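Zindby nights: the gripper gets a new shell

Well, August went quickly! Elaheh Shirazi and I have spent most Friday evenings in the Ponel workshop on our hand-held gripper, and it's finally starting to look like something we'd let other people pick up. The shell took four goes (my fault, I kept getting the curve wrong on the left side) and Mirjam Rüegg has been very patient about the sanding dust.

The finger pads are the bit I'm proudest of. They're dark grey and curved, with a textured inner face, and I do think they were worth the fuss. Next job is hooks and pegs, so we've gone over to the coat rack, which has pegs at all sorts of angles.
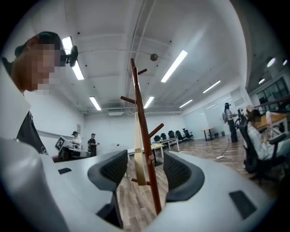 The coat rack, seen between the finger pads.

If you fancy a go, come along on Friday from 6, when the big room's ours. Bring a screwdriver if you've got one, ours keep wandering off, and ask Soudabeh Salehi for the door code.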